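Witold Makowska
February, 6:40 pm
Last updated 9:15 pm

OK so I spent the afternoon at the Gestidar open day out in Gurthorpe and I have thoughts. Short thread, my feet hurt.

First off, the building. It's an old button factory from 1939 and they kept the big front doors, so you walk in past all this heavy brickwork and then there's a row of desks and screens and people in hoodies eating pretzels. Loved it.

They had 5 stations set up and you got a little card to stamp at each one. Yes I am a grown man. Yes I filled my card.

Station 2 was my favorite – the simulation desk. Everything gets tried out on the computer first, with a make-believe arm and make-believe stuff to pick up. The woman running it said they'd queued up around 1000 practice grabs for the evening. I asked if she had to watch them all and she just laughed at me.

The kid next to me wanted to know if it could play chess. Great question! Answer was no, it has no idea what chess is, for this one it only cares about getting hold of the piece. He looked so let down.

I got to pick the view on the screen, so of course I went right in over the gripper, fingers open, little gray piece lying in the white bowl.

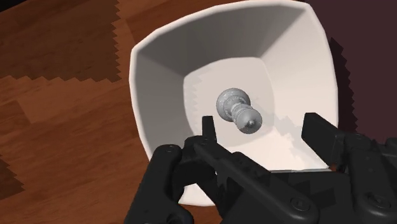 What got me was how long we all stood there talking about a bowl. Sloped sides, not much room for fingers, and apparently that's the kind of thing the Plesau team argues over for weeks. A guy behind me had opinions about soup bowls. We let him go on for a bit.

Then coffee, which was bad, and a talk in the Chmielewska room, which was good but ran long and I missed the 5 o'clock bus.

Anyway they're doing another one in the fall and the sign-up sheet is at the front desk. Go to the simulation desk early, the line gets silly after lunch. And bring a snack, the pretzels were gone by 3.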